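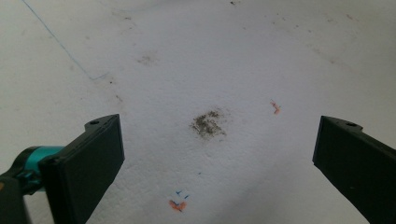 Young-sook Ma had the spreadsheet open before I'd got my coat off. She buys the kit for the automation workshop at Clevetti, and I'd gone over to ask how you plan a year of grippers on a budget that won't stretch.

"Everyone asks what the arm costs," she told me. "I ask what the fingers cost, and how many sets we'll get through!"

She'd had two quotes in since February. Drikier wanted £2453 for a pair of hand-held grippers with a year's cover, while Fonix came in at £1197 with no cover at all (and spare fingers at £104 a set, which made her wince a bit). I'd have gone for the cheap one, I said. She laughed at me.

"So did I, last time - and then I spent £465 on bits by Easter."

We got on to tables and mats, which she reckons people always forget. "Put a line in for the boring stuff. Surfaces get marked, pens get everywhere, you'll want new ones."

She's leaning towards Drikier, but wants another week with the loan set before she signs.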